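Progress report to the Fudier fund
Project: Local council monitoring, Plestska district
Prepared by Hajnalka Sipos
Last updated: 2 December 2020

1. Work done this period

We followed the council through the dispute over the delayed budget vote. Our observers attended 4 open sessions and took notes on speaking time, motions and walkouts. Two closed sessions were refused to us, and we have appealed in writing.
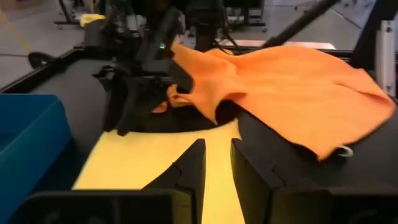

The survey in Wikville is finished. We collected 301 completed forms, more than 100 of them from residents who had never voted in a local election. Most said they did not know which party held their ward. Trust in the opposition bloc was no higher than trust in the majority - a result the bloc's office has disputed.

2. Open items

- The Athumani ward office has not sent its attendance records. We asked again this week.
- Translation of the survey summary is with the second reader.

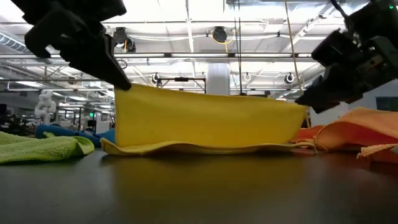
3. Next steps

The session notes will be published in December, after the council clerk has checked names and titles. We request no change to the budget. Travel is slightly underspent - the balance will go toward printing.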